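Talking Before the Music: Spoken Introductions and Printed Notes at Six Early Music Concerts

Project report, Music in the Community
Project supervisor: Wenche Strand

Where the idea came from

My grandmother took me to my first baroque concert when I was nine, and what I remember best is the cellist, who stood up before the second piece and told us that the slow movement had always made her think of walking home in snow. I have no idea now what the piece was, but I listened to that slow movement harder than I had ever listened to anything, and I could probably still hum a bar or two of it (not in front of people). The printed program from the same evening is in a drawer at my parents' house and I don't believe I have ever read it.

So when our class was asked to choose a project about how music reaches its listeners, I knew fairly quickly what I wanted to look at. Most chamber concerts in our area give you a folded sheet with notes on each piece. A growing number have one of the players talk instead, or as well. I wanted to find out how audiences feel about the two, and whether the people who come to every concert feel the same as the people who have wandered in for the first time.

The concerts

The Stesero Ensemble very kindly agreed to let me attach myself to their winter season. They are a group of strings, recorder and harpsichord, with a singer for some of the programs, and they play most of their concerts in Randent Hall, with a few at Aasen Chapel across the river. The season had 6 concerts in it. After a long and friendly meeting with the players, at which I was given far too much cake, we agreed that 3 of them would have the usual printed notes and nothing said from the stage, and the other 3 would have spoken introductions with only a bare list of pieces on the sheet.

I had hoped to have the same music played both ways, which would have made a much cleaner comparison. The players pointed out, quite rightly, that they had a season to sell and that their regulars would not thank them for hearing the same trio sonatas twice. We settled on matching the concerts by type as well as we could. There was a mostly instrumental program of each kind, a program with soprano of each kind, and a mixed one of each kind with solo harpsichord in the first half.

Everyone who came in was given a small answer slip along with the sheet. It asked how often they went to concerts, whether they had read or listened to the introductions, which piece had stayed with them, and whether anything had been confusing or annoying. There was a blank space at the bottom for whatever they liked. Across the season I handed out 2,088 slips and got 845 of them back, which was many more than I had dared to expect and kept me busy for most of March.

Getting the questions right

My first version of the slip was bad. I am including a paragraph on it as I think I learned more from that than from any other single part of the project. I had written questions like "Did the introduction increase your enjoyment of the performance?" with a scale to circle, and I tried it out on my roommates and on the adult recorder group I sometimes play with. Everybody circled something near the top. Ms. Strand looked at the results and asked me what I would have circled if a polite student had handed me the paper and was standing there with a pencil. I would have circled something near the top.

The question that worked in the end was the plain one about which piece had stayed with you. People can answer it without worrying about anyone's feelings, and because the answers name a piece you can lay them beside what was said or printed about that piece. I also moved the question about reading the notes to the end, so that it wouldn't put ideas in anyone's head before they had got to the music. And I left more blank space, which people filled, and then turned over the slip and kept going on the back.

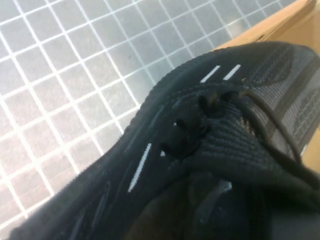
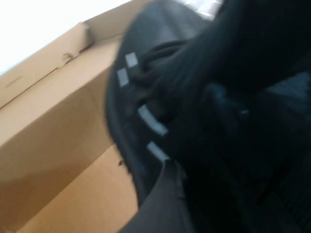
A black knit sneaker (first picture) and an open cardboard box (second picture).

What the regulars said

I should explain that by regulars I mean people who wrote that they went to a concert every month or more. I had expected them to prefer the printed notes, and by and large they did, though their reasons were more varied than I had guessed. Several wrote that they liked to arrive early and read everything in peace before the hall filled up. Others keep their programs and write on them, and one lady told me in the lobby that she has hers in order going back to before she was married. A good number said that talking broke the mood between pieces, especially where one piece ended quietly and they would have liked a moment with it.

The strongest complaints about spoken introductions had to do with hearing. Randent Hall is lovely for a recorder and very unkind to a speaking voice. The sound goes up into the ceiling and comes back down in pieces. From the balcony I could follow the harpsichordist, who speaks slowly and aims at the back wall, and I lost half of what the viola player said, though I was told by people in the front rows that he was extremely funny. At Aasen Chapel, where the room is small and the benches are close to the players, there was hardly a complaint of this kind at all.

What the newcomers said

The people who were at their first concert, or who hadn't been to one for years, liked the talking very much. They wrote warmly about it and often at length. What surprised me was how seldom they mentioned the information in it. They could not usually tell me what a ground bass was afterward, even when it had been explained from the stage with a demonstration, and I don't mean that unkindly, as I had trouble with it myself in my first term. What they remembered was the player. "The one who was nervous about the fast bit" came up on slip after slip from one evening, and the fast bit in question (the last movement of a recorder sonata) was the piece most newcomers named as having stayed with them. She had told us she had dropped out of practicing it twice as a student and had come back to it only last summer. I think the whole hall was playing it with her.

By contrast, on the evenings with printed notes, the newcomers' favorite pieces were much more scattered, and tended to be whatever had come last in the program. Quite a few wrote that they had started to read the notes, met a word they didn't know in the first line, and put the sheet away under the chair. I went back and read those notes again with this in mind. They are well written and full of interesting things, and they do begin, in nearly every case, with a date, a court and a technical term.

The singing programs

The two programs with soprano behaved differently from the rest, and I nearly left them out for that reason until Ms. Strand talked me out of it. When there are words, people want the words. On the evening without printed notes we had also left out the translations, which was my mistake and nobody else's, and the slips let me know about it. The singer had told the story of each aria beautifully before she sang it, but as one gentleman wrote, he knew that the shepherd was sad and would have liked to know what the shepherd was saying. Regulars and newcomers agreed on this more than on any other point in the whole project.

Things I would do differently

I would ask people where they were sitting. It did not occur to me until the third concert, and by then it was too late to change the slip, and so everything I have written above about hearing rests on the comments that people happened to make and on my own walks up and down the balcony stairs.

I would also try to find a way to reach the people who didn't give a slip back. It is quite possible that those who enjoyed themselves were happier to fill one in, or that those who were cross were. I asked at the Stiltard, the coffee house next door where many of the audience go afterward, if I could leave a box of slips on the counter, and they said yes, but I only thought of it before the last concert and there were hardly any in it.

Finally, I would like to have tried the two together, with a short spoken word on one piece only and full notes for anyone who wanted them. A number of people suggested it on their slips without being asked. The Stesero players have told me they mean to try it at Aasen Chapel next season, with the translations printed in full and the harpsichordist doing the talking at Randent Hall.

Thanks

My thanks go to the whole of the Stesero Ensemble, who let a student interfere with their concerts for an entire winter and fed me besides, to Wenche Strand for reading three drafts and for her question about the pencil, to my recorder group for being good sports about the first slip, and to everybody who wrote on the back.

The final version of the answer slip and the full table of pieces named are kept with the department copy of this report.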